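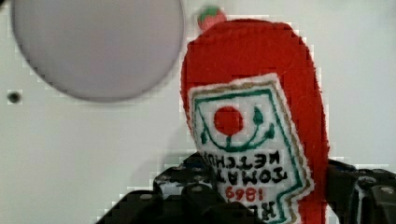

Unit 706 - Pretend Play, session on the home corner
Prolerell College, Dosgate site. Notes revised 3 Jun 2020

Carrying on from last time (small world play). Today = kitchen play. Read p. 19 of the unit booklet first if you haven't, the bit on what children do with food that isn't food.

Two sorts of kitchen things, keep the terms straight, they come up in the assignment:

Pretend items - made to look like something but can't do its job. Felt sauce bottle, toy strawberry, play bread. Nothing comes out of the bottle, child has to supply that bit. Usually sound effects.

Working items - cups, plates, colanders, pots. Hold things, stack, pour. May be child sized, may be straight out of somebody's cupboard. Still does what it does at home.

Most good tables have both. Only pretend items and the play turns into lining up and naming (fine for a while, esp. with under threes). Only working items and it's nearly all filling and emptying. Also fine! But put the two together and you start getting meals.

Soft food - felt, plush, stitched. Quiet, light, OK if thrown. Detail is sewn on, so lettering and little pictures tend to last longer than on printed card boxes. A ketchup bottle is a good one to have, nearly every child knows what it's for and it goes on everything. Expect ketchup on cake. Don't correct the menu.
Downsides: slow to dry, picks up fluff, check seams and any small sewn-on parts. Wash bag, cool wash, flat to dry.

Hard food - shiny fruit, veg etc. Wipes clean. Rolls off tables. Small pieces need checking against the choke tester before they go out, every time the box is changed over, not just when new. Strawberries are the usual culprit, some sets make them tiny.

Print on packaging. Children who can't read yet still "read" a label - they go by colour and the picture. A tomato says tomato. Worth leaving some labels facing them at sitting height. Several of you asked about homemade labels, yes, good, cover with sticky film.

Setting out the table

Plain top if you have one, things show up better. Leave room for elbows. Don't make a shop display of it, a few things already inside other things gives them somewhere to start - food in a cup, say. They'll tip it out. That's the start.

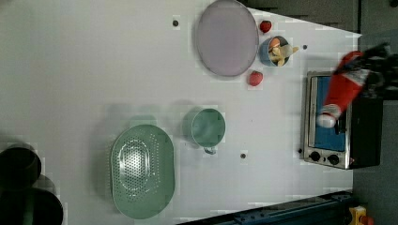 Colander is the one people forget. Holes are intresting on their own, and it gets used as hat, steering wheel, cage, before anyone drains anything. Write down what it was used as, in the child's words where you can.

Colour - a matching set looks nice but mixed is more use for sorting talk ("same green", "a darker one"). Mugs with a handle and cups without, both, so there's something to compare.

Anything that is or looks like an oven: if it's a real appliance it must be out of action, flex off, door glass checked, and signed for on the equipment sheet. Talk about hot every time anyway. We want the habit.

Words to listen for / feed in:
in, on, under, next to, behind
full, empty, more, enough
stir, squeeze, drain, tip, serve
too hot, nearly ready, burnt (very popular)

Squeeze is a good one with the soft bottle, hands do it and the word goes with it.

Clearing away. Part of the session, not after it. Children do it. Food in one tub, things that hold food in another, then arguments about where the cup goes if there's still somthing in it. Let the argument run a bit.

Task for next time
Set up a kitchen table with no more than you can carry in one go. Watch for ten minutes without joining in. Note:
- first thing picked up
- anything used as something else
- one moment you'd have stepped in, and what happened when you didn't
One side of A4, handwriting fine. Niazi group bring theirs to the morning slot, Jono group afternoon.

Assignment brief goes out in October with the observation forms. Please don't use old forms, the boxes have changed.

Prolerell College, Dosgate - contact the Early Years office - © Prolerell College - Back to top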